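Firkilstead team opens up its two-handed planning software

A small software group in Firkilstead has put out a new version of Bromik, its planning tool for robots with two hands, and it is the sort of release that will please anyone who has ever spent a long afternoon waiting for a machine to make up its mind about a piece of fruit.

Bromik sits between the cameras and the motors. It takes in what the robot sees, works out which hand ought to do the reaching, and keeps the other one politely out of the way until it is wanted. Earlier versions planned for each hand separately and then checked for clashes, and that meant a good deal of stopping and starting. The new one plans for both together, and the group says it can look at up to 444 possible movements before settling on one.
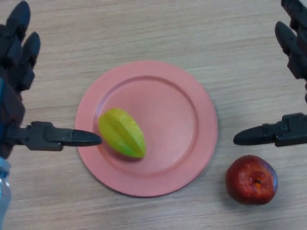

Star fruit on the plate, apple on the table.
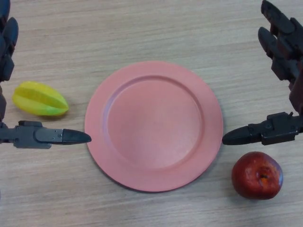
Much of the work over the past few months has gone into the less glamorous end of things, such as telling the planner when its picture of the table is out of date. If an object has been shifted since the last look, Bromik now throws away only the part of the plan that depended on it and keeps the rest (a lovely idea, and one that users had been asking for since last November). There is also a replay window, so that a puzzling decision can be stepped through slowly over a cup of tea.

The path-smoothing code comes from Väisänen, a library the team has leaned on for years and speaks of with real fondness. A hands-on day for new users will be held in Sandport on a Tuesday still to be fixed, and beginners are very welcome.

Recent items
Sandport workshop: what to bring
Väisänen library gets a tidier manual
Bromik 2: notes for people upgrading
Gripper settings explained, part 3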